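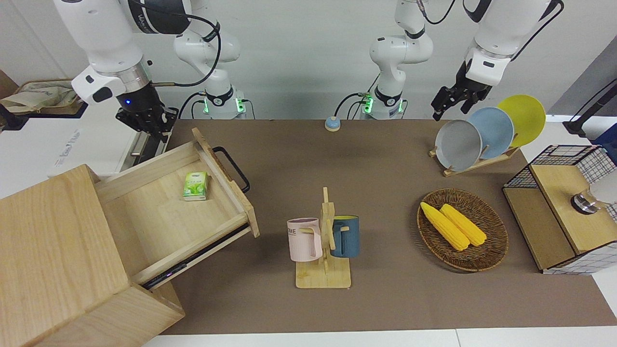
How to budget for a two-arm tabletop workcell

Most first budgets for a pair of robot arms are wrong in the same way. The arms are priced to the penny and the rest of the bench goes down as a single line called "sundries". By the time the arms are bolted down and moving, the sundries line has been spent twice over and there is still no proper lighting.

The steps below are the ones we use at Sinby when a group asks us to help plan a bench for household handling work: opening drawers, hanging mugs, putting plates in a rack, moving small items in and out of baskets. They apply to most small two-arm setups on a table. Larger industrial cells need guarding and floor work that we don't cover.

Before you start

You need three things in front of you: a list of the tasks you want the arms to do in the first year, a floor plan of the room with the sockets marked, and the name of the person who can sign for the money. If you can't get the third, do the first two anyway.

Step 1. Write the tasks down as objects and movements

Don't write "kitchen tasks". Write "pull a drawer open by its handle", "lift a mug off a peg", "take a plate out of an upright rack". Each line tells you something about the equipment. A drawer needs a pulling force and a gripper that can get hold of the handle. A plate in a rack needs fingers thin enough to go between it and the next plate. A mug on a tree needs a wrist that can turn.

Keep the list short. Ornella Marras, who plans our benches, asks for no more than 7 tasks for the first year. Groups that come with a longer list end up buying props for work they never reach.

Step 2. Work out the reach before you choose the arms

Cut a piece of card to the size of the table and lay your objects out on it. Mark where each arm base would go. Two bases along the far edge is the usual layout, as it leaves the front and both sides open for a person to reset the objects.

Now measure from each base to the furthest thing that arm has to touch. Add the length that a drawer or door travels when it opens. People forget this. A small cabinet takes up one footprint shut and another with the drawer out, and if it sits at an angle to the table the drawer may come out across the space where the other arm works.

Check also that there is height above the table. An arm folded back from a low rack can go up a long way at the elbow. Shelves, strip lights and sloping ceilings all get hit.

Step 3. Decide on one pair of grippers

Parallel grippers will do most of what is on a list like this, and they are the cheapest to replace. Price one pair on the arms and one spare gripper. Price a set of spare fingertips separately, because they wear and you will want them in the cupboard.

Ask the supplier whether the gripper cable runs inside the arm or outside it. If it runs outside, budget for cable ties, sleeving and a spare cable. On a bench that is used every day the outside cable is usually the first part to fail. Our lead time for one was three weeks last time.

Step 4. Price the table as a piece of equipment

An office desk won't do. The table has to stay still when both arms stop quickly. For our Bendville bench we paid 1070 for the frame and top together, delivered, and that was the second table. The first one was cheaper and was given to the post room.

The table line should include:

Frame and top
Base plates and bolts for both arms
A plain matt covering for the work surface
Levelling feet
Delivery to the room, with stairs if you have them

The covering matters more than it sounds. A shiny top throws reflections into the cameras, and hard tops chip mugs. A flat mat in one dull colour deals with both. Buy enough to replace it once.

Step 5. Make a separate line for props

Props are the cabinets, racks, baskets, crockery and toy food that the arms handle. They look too cheap to need a line of their own, which is how they end up on someone's personal card.

Raffaele Fabbri kept the receipts for our last bench and they came to 315. Furniture was the largest part of it. Small wooden cabinets with real drawer slides cost more than you expect, and the very cheap ones stick after a few hundred pulls.

Some advice on choosing:

Buy things with some variety of colour. Three plates in three colours are more use than three the same, and they cost no more if you buy them singly.

Buy two of anything that breaks. Mugs and plates get dropped. Toy vegetables don't break but they do go missing.

Choose handles to suit the gripper. A curved bar handle gives the fingers something to close on. A flush or recessed handle may not be possible at all.

Write down the shop and the product name for everything. If a basket is discontinued you will have to change the task, and you will want to know which basket it was.

Step 6. Cameras, lighting and the wall behind

Allow for one camera with a fixed view of the whole table and one on each wrist if the work calls for it. Include mounts, long cables and a powered hub. Mounts are often left out and often cost as much as a cheap camera.

Get the lighting fixed before you buy better cameras. Two even panels will usually do more for the pictures than a more costly lens. A plain wall in a pale colour helps too. If the room has a window facing the table, add a blind.

Step 7. Safety and control

Each arm should have a stop control within reach of the operator, and the operator should be able to reach it from wherever they stand to reset the props. Walk through this in the room with a tape measure. If you need a second stop button, price it now along with the cable run.

Status lights on the arm bases are useful, but only if everyone knows what the colours mean on your particular model. Print the key from the manual and put it on the wall. Faraji Makokha does a half-day session for new operators at our site. Whoever does yours, put their time in the budget.

Your insurer may want a written risk assessment before the arms are switched on. Ask early. Ours took until December to reply to a question we had sent in the summer.

Step 8. Add the running costs

For the first year, put in:

Fingertips, cables and other wearing parts
Replacement props
A service visit, if the warranty depends on one
Software licences, with the renewal date
Storage for recordings
Operator hours

Storage catches people out. We pay 349 a year for the Bendville bench and that is with the older recordings thinned out. Work out how many hours you will record each week before you ask for a quote, or the supplier will guess for you.

Operator hours are nearly always the largest running cost. Resetting a table takes time: the drawer goes back, the mugs go on the tree, the plates go in the rack. Time yourself doing it by hand, then multiply by the number of runs you plan in a day. If the answer is longer than the working day, go back to Step 1 and cut a task.

Step 9. Set the order of buying

Don't order everything at once. This order has worked for us:

1. Table, mat and base plates.
2. Arms and grippers, once the table is in the room and level.
3. Stop controls and lighting.
4. Fixed camera and mounts.
5. Props for the first two tasks only.
6. Wrist cameras and the rest of the props.

Leaving most of the props until the end feels wrong, but sizes are much easier to judge once you have seen an arm reach over the real table. Giorgia Fiore ran the Messina bench and bought all her racks first. Two of them were too deep to sit in front of the arm bases and she had to sell them on.

Step 10. Present the budget

Put it on one page with three headings: buy once, replace, and people. Show the arms inside "buy once" and not on a line above everything else. Whoever signs should be able to see what the bench costs to keep running as well as what it costs to buy.

Add a contingency as its own line and say what it is for. "Contingency: second table covering, one gripper, one camera" is more likely to survive a review than a bare percentage.

Common questions from groups we have worked with

Can we start with one arm? Yes, if none of your first tasks needs one hand to hold while the other moves. Buy the table for two and leave the second set of holes drilled.

Is second-hand worth it? For tables and lighting, yes. For arms, only if the maker will still sell you spare parts and you can see the arm run before you pay.

Should we rent? Gerardo Greco rented a pair for the Flandora bench and was happy with it for a short project. Read the return conditions. Scratches on the casing were charged for.

The blank budget sheet we hand out follows the same order as the steps. It was last revised on 30 Jan 2025, when the storage line was moved from "buy once" to "replace". If you have an older copy, check that line first.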